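Home | Newsletter | Back Issues | Events | Contact

The Delldale Natural History Circle Newsletter
June
By Sharon Owino

What I learned from a drawer full of finch skulls

I have a confession to make before we get going: I joined this circle for the bird walks. I like a thermos, I like a muddy path, and I like arguing over whether that was a warbler. Evolution was something I half remembered from high school, mostly a poster with a giraffe on it. So when the Messina Museum offered us a Friday behind the scenes with their bird collection, I signed up mainly for the parking, which is free if you come in by the loading dock.

Well! I've been boring my whole family with it ever since.

The collection lives in the basement, in tall metal cabinets that smell like mothballs and old libraries. Our guide pulled out one wide, shallow drawer and set it on the table, and there were 87 finch skulls in it, each in its own small box with a handwritten tag. All one species, all from the same valley. My first thought was, why on earth would you need 87 of the same thing? I have 21 mugs and my sister thinks that's a cry for help.

But then she had us look at the beaks, and once you start looking you can't stop. One was deep and stubby, the next one noticeably slimmer. A few were so chunky I'd have sworn they came from a different bird. We tried lining up a handful from slimmest to thickest and it took us ages, with a fair amount of bickering over the middle ones. (I still say I was right about the third from the left.)

That spread is the raw material, she told us. Selection can't do a thing with a population where every bird is identical. If the small soft seeds run out in a dry year and all that's left are big hard ones, the birds with the deep beaks have an easier time of it, more of them make it to breeding season, and since beak shape runs in families, the next batch of chicks comes out a little chunkier on average. Then the rains come back and it can swing the other way. I'd always pictured evolution as a slow march in one direction, taking millions of years. It had never crossed my mind that it could wobble back and forth while somebody stood there with a pair of calipers.

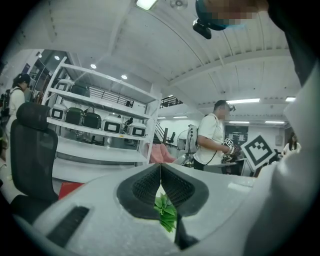

Green leaves and an office chair.

The other thing that got me was the DNA side. I assumed the old skins and skulls were more or less retired now that everybody does sequencing. Not a bit of it. A tiny snip from the toe pad of a bird collected long ago can still give you usable DNA, so you can compare the birds of back then with the birds in the same valley today. The oldest tray we saw had tags in brown ink, in the kind of looping handwriting my grandmother had, and whoever wrote them had no idea what a gene was. They just wrote down the place and the date and did it carefully. The place and the date turn out to matter enormously! A skull with no tag is a nice paperweight, our guide said, and she has a whole box of those that she can't bring herself to throw out.

Somebody in our group asked about drift, and I'm glad they did, as I would've been too shy. I'd been nodding along as if every difference between two animals must be there for a reason. Apparently not. In a small population, plain luck does a lot of the work. Say a storm blows a few birds to an island and by chance most of them have a slightly longer toe. Their descendants may end up with longer toes too, and you could spend your whole career trying to work out what those toes are "for." She showed us this with a bag of dried beans, red and white, pulling out a few at a time, then refilling the bag in whatever mix she'd drawn. It took five rounds for the white ones to vanish completely. No bean was better than any other bean. I went home and tried it at the kitchen table and lost the red ones instead.

I did ask my giraffe question in the end. She was very kind about it. No, they didn't stretch their necks and pass the stretch along, and no, it may not be only about reaching the high leaves either, and people are still arguing about it. I find that comforting. I like a subject where the grown-ups are still arguing.

If you'd like to read up, our own shelf at the library has a battered copy of the Skornent field guide, which has a good plain chapter on variation near the back (skip the introduction, it's a slog). I've also put in a request for something on island birds, and I'll let you know if it arrives before fall.

A few practical bits. The museum will have us back for a second visit, this time for the beetles, and the group is capped at 15 people because the room is small. Wear layers, it's chilly down there. No bags at the table, no coffee, and please don't pick anything up until you're told to. Cost is $2 to cover the gloves. Sign up on the sheet at the next bird walk or drop me a line.

And if anyone has a spare hand lens they'd part with, I'm in the market. I borrowed one for the finches and had a very hard time giving it back.

Comments

Tonisa: I was the one bickering over the middle skulls and I stand by my order. Great write-up, Sharon. Is the beetle visit in the morning or the afternoon?

Sharon Owino: Afternoon, same as last time. And it was the third from the left, I will not be moved on this.

marshwren: Tried the bean thing with my grandkids using jelly beans. The purple ones went extinct, though I suspect predation.

Len from Delldale: Can you say where on the shelf the Skornent guide is? I looked under birds and only found the one on ducks.

Sharon Owino: Try the bottom shelf with the oversized books, Len. The spine is taped up so you can't read the title.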